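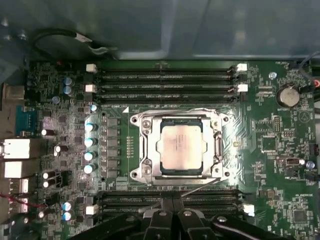 内存插装偏压故障

内存插装偏压故障,是机械臂向主板插装内存条时出现的一类装配失效。内存条一端已经入槽,另一端仍悬在槽口上方,末端执行器却判定到位并继续下压,使插槽、卡扣或电路板受到偏心载荷。这一名称最早见于Enmont工厂的内部维修记录,后来在服务器翻新行业中沿用。

工作环境

翻新线上的主板通常不拆出机箱,夹爪从上方伸入,在箱壁、线缆和处理器固定架之间作业。内存插槽常分列在处理器插座两侧,彼此平行,间距很窄。两端卡扣体积小、颜色浅,在强光下容易反光,腕部相机对其开合状态的识别并不稳定。夹爪靠近插槽时,自身又会遮住一部分槽体,最后一段行程主要依靠力反馈完成。

Enmont事件

Enmont的翻新线使用Jiver控制软件和Skolleo二指夹爪。某年6月,该线在1,523台机箱的批次中发现86台无法通过开机自检。操作员起初按内存条损坏处理,更换后故障依旧。拆检显示,多数主板的插槽一侧有细小裂纹,少数卡扣已经断裂,另有几块主板的焊点在弯折后脱开。

调查由工艺工程师萨兰尼娅·帕拉尼亚潘(Saranya Palaniappan)负责。她调取力传感器曲线后发现,正常插装有两次短促的力值回落,对应两端卡扣先后闭合;故障件只有一次。Jiver当时的判定程序只检查下压力是否达到200牛,没有检查回落次数。

成因

直接原因是夹爪指面磨损。该夹爪已完成1,060次插装而未更换指垫,内存条在夹持中发生轻微倾斜,入槽时一端先触底。

间接原因有两项。其一,机箱定位治具只约束底面,箱体可沿插槽方向移动,视觉校正又只在每批开始时进行一次。其二,急停阈值按整板承压能力设定,没有考虑单侧受力的情形,因此偏压发生时设备不会停机。

后果

偏压造成的损伤不一定立即显现。带裂纹的插槽可能通过首次自检,在运输振动或多次升温之后才出现内存报错。弯折还可能波及处理器插座附近的焊点,故障表现为随机重启,容易被误认为电源问题。

人员安全方面,Enmont事件没有造成伤害。但维修记录提到,有操作员在机械臂暂停时伸手扶正内存条,而暂停状态下伺服仍然通电。该做法随后被禁止,扶正或取出内存条之前必须切断伺服电源并挂牌。

检测与处理

常用的检测方法是比对力与位移曲线。下压力上升而位移不再增加,且未出现两次回落的,判为偏压,机械臂应沿原路退回,不得重试。退回后由人工检查金手指、槽口和两端卡扣。

Enmont后来改用Acharya公司提供的六维力传感器,在总下压力之外监测侧向力矩,并把指垫检查列入每班点检。视觉校正改为逐台执行。已受偏压的主板不再返回产线,即使外观完好也单独存放,经内存压力测试后再决定是否报废。

参见

卡扣式连接器
力控装配
末端执行器磨损
上锁挂牌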